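How Does a Robot Know Which Thing Is Which?

Imagine your grandma asks you to get the pink triangle out of a toy box. Easy, right? You look, you spot it, you grab it. You probably don't even notice yourself thinking! A robot has to do all of that too, but somebody has to write down every bit of the thinking for it first, and that writing is called software.

At the Vesard workshop, Haziq Sutanto and Fikri Hidayat write software for a robot arm. Their program is called Imton (Fikri picked the name, and he is very proud of it). Imton's first job is looking. The robot has a small camera down by its fingers, so it gets a close-up view of whatever it is reaching for.

But a camera picture is only a big pile of numbers, with a number for how much red is in each tiny dot, and more numbers for green and blue. Imton has to sort through that pile and decide which dots belong together. A pink triangle lying on a red tray is a tricky one, because the two colors are such close cousins! So Imton looks for edges as well, and for the little shadow where one thing rests on another. The big orange button with the black base is much kinder to it. 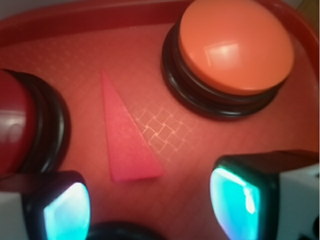

Making a Plan

Once Imton has found the triangle, it has to work out how to get the fingers there without bumping a button on the way. It makes up 300 different paths, all inside the computer, and throws away every one that would hit something. On one of Haziq's tries in November, only 11 paths were left! Then it picks the shortest of those and sends it to the motors, which bend the arm a teeny bit at a time.

While the arm moves, Imton keeps looking and keeps fixing its aim, the way you do when you're threading a needle or pouring juice into a small cup.

Try It Yourself

Put a few toys on a plate, close your eyes, and ask a friend to tell you how to pick one up using only words like "left," "forward," and "squeeze." Your friend is the software and you are the robot. Go slowly, and swap places when you're done!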